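An afternoon at the Granström works in Alport

I had been meaning to visit Granström for years. My mother had one of their armchairs, a squat thing with rounded arms, and when I was small I thought of it as a kind of boat. So when the company opened its doors to the public in July I put my name down right away, packed a sandwich and took the slow train out to Alport.

The works sit at the end of a long road past the river, in a row of brick sheds that used to belong to a rope maker. We were 27 in our group, a nice mix of retired folks, a few students and one very patient family with twins. Our guide was Jonatan Viklund, who has worked in the upholstery shed for 25 years and still seems to enjoy every bit of it. He handed out ear plugs, told us to mind the carts and off we went.

The frame shop

It smells wonderful in there, all sawdust and warm glue. Beech and birch come in as rough boards and rest in the drying room for weeks before anyone touches them. I had always pictured frames being nailed together, but the main joints are doweled and glued, then clamped overnight. Jonatan let us lift a bare sofa frame, and it took two of us (I was the weaker half, I admit).

Next door is the spring bench, where a man was tying coils by hand with twine, faster than I can tie my shoes. He let one of the twins try a knot, and it held, and there was applause.

Color and rooms

After coffee – very good coffee, with cardamom buns – we climbed the stairs to the design office. This was the part I expected to find dull, and I ended up staying there long after the others had wandered off to look at the fabric shelves. The designers spend a surprising amount of time thinking about the rooms their furniture will end up in, and they try out strong wall colors on the computer long before any cloth is cut. A teal sofa between deep maroon walls sounds like a lot on paper, and I would never dare it at home, but I keep thinking about that pairing. My own living room is the color of oatmeal and has been since we moved in.

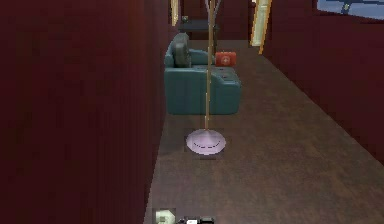

The fabric store

Back downstairs, the rolls of cloth are kept in a long cool room with the blinds down, so nothing fades. Granström keeps 700 shades in stock, and there is a little drawer of cuttings for each. We were allowed to take three home. I chose a rust, a bottle green and a wool called Wornow, which is a gray with flecks of blue in it and feels like a good old blanket.

The last stop was the testing corner, where a weighted pad presses down on a seat cushion over and over. The counter stood at 2169 when I walked past, and Jonatan said it had only just been started.

If you go

Wear flat shoes, as the floor in the frame shop is uneven. The tour takes most of an afternoon, and the last one leaves at two. There is a small shop by the gate selling seconds and offcuts, and the footstools from the Piltgate range go quickly. I carried one back on the train and sat on it while I waited on the platform.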